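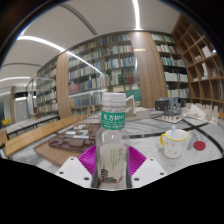

Clear bottle, ribbed white cap, labels still on

Stidik Community Help > Garden and Balcony > Watering

Slow watering from upturned drinks bottles: how do I get a steady rate?

Posted by Beril Değirmenci
Wednesday, June 3, 2020
Viewed 1,548 times

I have a south-facing balcony in Satley with six tomato plants in pots (the variety is Jillusar, a bush type) and two troughs of herbs. I will be away for nine days and would like the tomatoes to be watered from upturned plastic drinks bottles, neck down in the compost, with a hole in the cap.

I have run some trials over the kitchen sink and the results don't agree with each other. All were done with a clear plastic bottle holding one litre, filled to the shoulder, with a hole made in the cap by a hot sewing needle.

Trial one, base of the bottle left whole: a few drops, then nothing. The sides of the bottle pulled in slightly.

Trial two, a second needle hole in the base, which was then uppermost: 43 ml in the first hour.

Trial three, same bottle, same holes, left overnight: much slower by morning. I didn't measure it properly but more than half the water was still there.

Trial four, bottle pushed into a pot of compost, both holes open: the bottle was empty in under three hours. I can't explain this one at all, as I would have thought the compost would slow it down.

The compost is Akgül general purpose, with no grit added. The pots are 30 cm across and the plants are taking between half a litre and a litre a day each, depending on the weather.

What I would like to know:

Is a steady rate possible with a hole in the cap, or is the method wrong?
Does the size of the upper hole matter as well as the lower one?
Why did the bottle empty so quickly in the pot?

I would prefer not to buy a timer, because there is no tap on the balcony.

4 replies, sorted by votes

Hatice Yaman
39 votes, marked as accepted

Taking your trials in order.

Trial one. With the base whole, no air can get in to replace the water that leaves. The pressure inside falls until it balances the weight of the water column and the flow stops. Surface tension at a needle hole is enough to keep air from bubbling back in through the cap. The sides pulling in is the same effect. A rigid bottle would have given you even fewer drops.

Trial two. The upper hole lets air in, so the pressure above the water stays equal to the air outside, and the flow depends on the depth of water and the size of the lower hole. That gives the fastest rate at the start.

Trial three. The rate falls as the level falls, because there is less depth pushing the water out. For a plain hole the rate goes with the square root of the depth, so at a quarter of the depth you have half the rate. A hole melted with a needle also has a raised lip, and it behaves partly like a short narrow tube, in which case the rate falls more quickly than that. Add some limescale or a bit of dirt and you get what you saw in the morning.

Trial four. Dry peat-free compost pulls water. When the cap is pressed against it there is no surface tension at the hole to overcome, and the compost adds suction of its own. I would also check the cap. Pushing a bottle into a pot often forces a little grit under the rim or turns the cap by a few degrees, and then it leaks at the thread, which has a far larger opening than your needle hole. Tighten the cap, hold the bottle upside down over the sink with a finger on the hole, and look at the rim.

On the upper hole: yes, it matters, and it is the better one to adjust. Make the lower hole fairly large (1.5 to 2 mm, drilled) so that it doesn't block. Leave the upper end sealed except for the air supply, and restrict the air. Air is easier to keep clean than water. A small brass needle valve on a short length of tube will do it, or a second screw cap turned to adjust the leak, if you cut the base from one bottle and can make a decent seal. Expect to reset it more than once. Any squashing of a thin bottle by the sun will alter the rate.

If you want the rate to stay the same as the level drops, run a thin rigid tube through the base and down inside the bottle, open at the top, ending a few centimetres above the cap. Seal it where it passes through the base. Air then enters only at the bottom of the tube, and the depth that counts is the distance from the end of the tube to the outlet, whatever the level above. This is a Mariotte bottle. It works well on a bench. Outdoors it is upset by heating: the trapped air expands in the afternoon and pushes out extra water, then draws back at night. Shade the bottle or wrap it in foil, shiny side out.

The larger problem is the quantity. One litre per pot is one or two days' supply for tomatoes in June. At your lower figure of half a litre a day you need 4.5 litres per plant for nine days, and at the upper figure nine litres. No adjustment of the hole will change that. I would use the bottles for the herbs and something bigger for the tomatoes.

Cengiz Yalçınkaya
11 votes

Agree with the sums above. For the tomatoes I would drop the bottles and use wicks.

Method: a lidded bucket of 20 litres or more, standing at the same level as the pots or slightly below. One length of braided polyester cord per pot, 6 mm or thicker. Wash the cord in hot water with a little washing-up liquid and rinse it well, as new cord often has a finish on it that repels water. Soak it before fitting. One end goes to the bottom of the bucket with a steel nut tied to it. The other end goes 10 cm into the compost, close to the stem but not touching it. Run the exposed part through a piece of old hose, otherwise it dries in the wind and stops carrying.

The bucket should not stand above the pots. If it does, the wick acts as a siphon and keeps running after the compost is wet, and you will come home to an empty bucket and a wet downstairs neighbour. With the water at or below pot level the draw depends mostly on how dry the compost is.

Limits: a wick lifts water well over 10 to 15 cm and poorly beyond 25 cm. Keep the bucket close and full. Use two wicks for a 30 cm pot. Cotton works for a week and then rots.

Water everything thoroughly from above before you leave. A wick will maintain damp compost but it will not re-wet dry compost.

Two buckets of 25 litres with three pots each would cover you at your upper figure of nine litres per plant, with a little over for the reserve at the bottom that the wicks can't lift.

Yiğit Kahraman
2 votes

just fill the bottle and stick it in upside down with no cap, did this every summer with peppers and they were fine. the soil stops it when its wet

 Comment from Hatice Yaman: This does work in heavy soil with the neck pushed in firmly and the base left whole. In loose potting compost the neck lets air up past the side and it tends to empty in one go.

 Comment from Yiğit Kahraman: mine were in the ground yes, clay

Shirin Ansari
0 votes

A few points on the bottles themselves, for the herbs.

Take the label off if you want to see the level. A full sleeve can be slit with a blade along its length and pulled away. A glued paper one comes off after an hour in warm water, and the gum left behind lifts with cooking oil.

Bottles that held anything sweet should be rinsed several times. Sugar left in the cap thread brings ants, and it feeds a slime which blocks the hole.

Clear bottles grow algae in sun within two weeks or so. For a single trip it doesn't matter. For a whole summer, cover them.

Drill the cap from the inside, resting on scrap wood, and trim the burr with a blade. A drilled hole is far more repeatable than a melted one, and if you are comparing trials you want that first. If the cap has a separate liner, make sure the two holes line up when it is screwed down.

 Comment from Beril Değirmenci: Thank you all. The cap was leaking at the thread in trial four. Tightened, the same bottle in the same pot took most of a day to empty. I have bought polyester cord and two 25 litre buckets and will run three of the tomatoes on wicks this week while I am here to watch them. The herbs will have the bottles with drilled caps.

 Comment from Cengiz Yalçınkaya: Mark the water level on the outside of the bucket each morning at the same hour. Three days of marks will tell you whether two wicks per pot are enough.

Replies to this topic are closed.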